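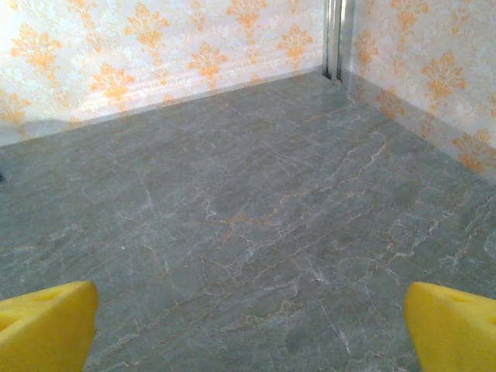 Wrist camera pose estimate drifts near walls, fine everywhere else

Naltbridge Forum > Software > Perception and state estimation
11 replies

veinfollower
Original poster

Setup: single small wrist camera, two-finger gripper, visual odometry from the Fitano package feeding a filter at the controller rate. Arm encoders are not trusted for the base because the base moves too. Opening post has a typical view at the approach height I use for floor-level pickups, gripper open.

Symptom: over the middle of the floor the estimate is good. When the view includes the walls, it starts to slide sideways along the left wall. The jump is not random. It is close to a fixed step each time, and it always goes along the wall, never away from it.

Things I have already checked:
Intrinsics, recalibrated twice
Time offset between camera and joint states
Exposure locked, white balance locked

Feature count does not drop. If anything it goes up once the wallpaper is in view, so the tracker reports high confidence while it is wrong.

kalman_leftovers

Repeated pattern. The orange motifs are near enough identical and sit in staggered rows, so a descriptor on one matches the next one just as well. The fixed step is your motif spacing. Log the match residuals and plot the displacement of the rejected set. I would expect two clusters.

Turn on the ratio test if Fitano has it off. It is off in the default config, at least in the version I run.

veinfollower

Ratio test was off. Turned it on at 0.8. The slide is less frequent but still there, and now I lose track entirely on some approaches.

gripmask

Separate issue, but you should look at it first. Are you masking the fingers? Both of them are in the bottom corners and they have small round holes in the upper faces. A corner detector likes those. They never move relative to the camera when the gripper is held open, so every one of them votes for zero motion. I had the same thing on a Moura arm and the estimate lagged on every slow move.

A static mask is enough if you only run odometry with the gripper at one opening. If the fingers move during tracking, project the finger mesh from the joint value and dilate it a bit.

kalman_leftovers

I don't agree that it comes first. Static features pull the estimate toward zero. They do not produce a fixed step along a wall. Mask them, sure, but it won't fix this.

gripmask

It won't produce the step, but it changes which hypothesis wins. If RANSAC has a block of static inliers plus an aliased block, the true motion needs fewer defectors to lose. Masking is ten minutes of work. Do it before tuning thresholds, or you will tune them around the fingers.

slowloop

The floor is the best thing in that view and you are probably throwing it away. The veins fork at irregular places and none of it repeats on the scale of your motion. Fit a plane, use the floor matches for translation, and use the walls only for orientation. The wall-to-floor edges are long and clean, so a line constraint is easy.

One caution: it has a sheen. Toward the back corner there are pale reflections of the walls on it. Features on a reflection do not obey the floor plane. I reject anything past a fixed range for that reason.

veinfollower

Masked the fingers with a static polygon, then logged 329 frames on one approach. Before the mask, 70 of them had the aliased match set win. After the mask, 33. So gripmask has a point and so does kalman_leftovers: the mask helped, and the step is still there when it fails.

Residual plot does show two clusters.

kalman_leftovers

Good, then it is aliasing. Use the motion prior. Your joint velocities bound how far the camera can travel between two frames, even with the base moving. Gate matches on that before RANSAC, not after.

findham_user

Does the metal strip in the corner cause trouble? We had a similar trim in the Findham test cell and the highlights on it moved with the camera. It is a strong vertical edge with bright and dark stripes, so line detectors pick it up readily.

slowloop

Yes, I would leave it out. The strip's position is useful, but the stripes inside it are specular and you can't tell which line you matched. Use the intersection of the two wall base edges if you need a corner point.

veinfollower

Added the prior gate and the floor plane split, with the range cutoff slowloop described. Strip excluded by hand for now. Same approach, no aliased wins in the log. Lost track once, at the start, before the filter had a velocity.

Still want a proper way to initialize that doesn't need me to hold still first – if someone has Fitano taking its first velocity from the joint states, please post the config.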